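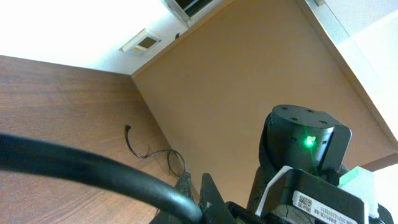

*6 min read*

Colmont got its biggest update in ages this month, and I've been waiting for it long enough that I stopped reading the release notes halfway down and just installed the thing. If you don't follow this corner of the world, Colmont is the motion planner and camera tooling that Toltex puts out for small servo arms, the kind you clamp to a table and talk to over a serial line. It's free, it's a bit scruffy, and half the hobby arms I know of in Trestanby run on it.

The headline feature in version 3 is cables. Finally!

Up to now the planner thought an arm was a stack of solid links and nothing else. You'd give it the joint limits and the shape of the gripper, it would work out a path, and it would be perfectly happy to swing the wrist clean through its own wiring. Anybody who has run a wrist camera knows the view: a fat black cable arcing over the table and down towards the gripper, and a planner that has no idea it's there. I've had a connector pulled out mid-run more times than I'd like to put in writing.

Version 3 lets you describe a cable as a chain of soft segments with a fixed length and a minimum bend, pinned at both ends. You don't have to be fussy. I measured mine with a bit of string and a ruler, typed the numbers into the config, and that was that. The planner then adds a cost for any pose that would stretch the cable or fold it too tight, and it'll take the long way around if the short way is going to yank something. The paths look a little odd at first. There's a lazy sort of roll at the wrist that I took for a bug until I turned the cable overlay on and saw what it was avoiding.

## Seeing the cable as a cable

The other half of the work is on the camera side, and I think it's the more interesting half, though I'll admit I'm biased because I spend most of my evenings on perception stuff.

When the camera rides on the wrist, a good slab of every picture is taken up by the robot itself. Motor, bracket, finger, label, whatever you've bolted on. Colmont has always had a self mask for that, and for the rigid parts it works nicely: those parts hardly move relative to the lens, so you draw the mask once and forget it. Cables are a pain because they do move. The old version would either treat the cable as an obstacle on the table (and refuse to go anywhere near it) or as a thing worth picking up. Mine once spent a whole evening trying to line up on its own lead.

The new mask uses the cable model from the planner to guess where the cable ought to be in view, then checks that guess against what the camera sees. If they agree, those pixels get dropped. If they don't, you get a warning in the log and the arm slows down. It's a simple idea and I'm a bit cross I didn't think of it.

Where it gets tricky is when there's a second, thinner wire lying on the table, which is a thing I care about because wires on tables are pretty much what I want to pick up. Look at the thin one up top, with the little hook at its end and the loose loops on the wood. It's black, the thick cable is black, the gripper is black. With the old mask a setup like that was hopeless. The new one has a width check in it, so a thin line and a thick line get sorted into separate piles before anything else happens, and in my own runs that has been the single biggest improvement. It still gets muddled when a thin wire ducks under the thick cable and comes out the other side, and the release notes say so plainly, which I appreciated.

Toltex ships a small test set with the release so you can check your own changes against theirs. It has 3742 stills in it, all from wrist cameras, and 1719 of them have a loose wire or cable marked by hand. The rest are there to catch false alarms: wood grain, edges of panels, shiny spots, that sort of thing. Wood grain is the sneaky one. A fine straight grain seen at a steep angle looks an awful lot like a bundle of thin wires if your edge filter is set too keen, and the default in the old version was definitely too keen.

Bright walls get a mention too. If the top corner of your view is blown out to white, the auto exposure drags everything else down and your black parts turn into one dark lump. You can now set a patch for the camera to meter on, and I'd suggest putting it on the tabletop and leaving it there. That one setting did more for my results than an entire weekend of fiddling with thresholds, and yes, I'm a little sore about the weekend.

## Lã, the log viewer

The release also brings in Lã, which used to be a separate project. It's a log viewer: you open a run, scrub along the timeline, and you get the camera view, the joint angles and the planner's idea of the cable all lined up together. Before this I was opening three windows and squinting at timestamps, and I never did get the clocks to agree.

I really like Lã. It's quick, it opens a file without wanting to import it into anything, and you can type a note at any point on the timeline and it just saves alongside the run. You can colour each joint trace separately, which sounds like a small thing, but I can now tell the wrist from the elbow at a glance. The search is rough -- it only looks at notes and warnings, so you can't ask it for every run where the wrist went past a certain angle -- but I'm told that's on the list.

One thing to watch. Lã wants the camera and servo clocks stamped by the same process, and if you've got an older setup that stamps them separately, the overlay will drift. You'll see the drawn cable lagging behind the real one. The fix is a line in the config (`stamp_source: host`) and a restart. It's buried in the docs under "recording", and it took me a good while to find, so now you know.

## What breaks

A few things, as you'd expect from a bump to the first number.

- Old mask files load, but the cable parts of them are ignored. You'll want to redraw them.
- The `avoid_self` setting has gone. It's split into `avoid_links` and `avoid_cables`, and if you leave both out you get links only.
- Gripper profiles now need the camera offset in metres. Mine was in millimetres and the planner decided my camera was floating somewhere over the neighbour's place.
- The serial driver checks every servo at start-up and won't move until all of them answer. A green light on the motor isn't enough to keep it happy, it wants a proper reply on the bus.

That last one has annoyed some people on the mailing list, and I can see why if you're used to running with a joint unplugged for testing. There's a flag to skip it. I've left the check on myself, as it has already caught one badly seated plug for me.

Speed is the other grumble. The cable cost makes planning slower, and on my old laptop a move across the table takes some 13 times as long to plan as the same move did in the last version. It's still only a short wait before the arm gets going, and once a path is planned it's cached, so repeat moves are as quick as ever. If you're replanning constantly while tracking something, though, you'll feel it. Toltex suggests cutting the number of cable segments, and I dropped mine to the lowest setting without noticing much difference in the paths. Try that before you go shopping for a new computer.

## Should you bother?

If your camera is on a stand off to the side, probably not yet. The planner changes are nice but you won't get much from the mask, and redrawing your files is a chore. If your camera's on the wrist and you've got any kind of cable hanging around in view, I'd install it tonight. Keep a copy of your old config folder first, because the upgrade script rewrites it in place and doesn't ask.

There's a get-together planned in Trestanby in February for people using Colmont, mostly to go through cable models for the less common arms. Bring your own config and, if you can manage it, a couple of recorded runs that went wrong, as the Toltex crew are after awkward ones for the next test set. It starts at 6 pm and there'll be a table and power for anyone who wants to set up an arm. I'll be along with my muddled wires.

The update is on the usual Colmont download page, and Lã comes in the same package. The old version will keep getting fixes for a while, though the notes don't say how long, so I wouldn't lean on it too hard.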